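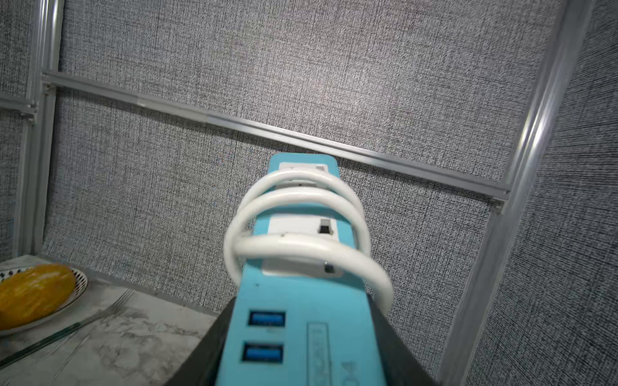 December 22, 2021

Print | E-mail this entry

So I finally got to the open day at Nallix, out in Wurham, and I'm still buzzing! I took the early bus, got lost twice on the industrial road (the sign is tiny) and walked in just as they were handing out the paper badges.

They let us in by groups of 22, and ours got the arm they call Tu first. I'd pictured car doors and sparks. What Tu does is household stuff, and I stood there for ages watching it deal with a power strip, a light blue one with the white cable coiled around it. Two black fingers, and they hold on at one end. My own drawer of cables at home could use a visit.

A girl in our group asked if it ever drops things and the engineer laughed and said up to 700 times a month, back when they started. Then somebody wanted to know about mangoes - there was one on a plate in there with a fork next to it - and she said fruit is a whole other headache.

The Gresov room was less fun, mostly slides, and the heating was off. I ate 3 of their ginger cookies and kept my coat on.

They do another one in January and I've already put my name down. Want to bring the kids from next door if their mom says yes. Bus home was late, feet are killing me, soup for dinner.

We use cookies to improve your visit. Accept | Settings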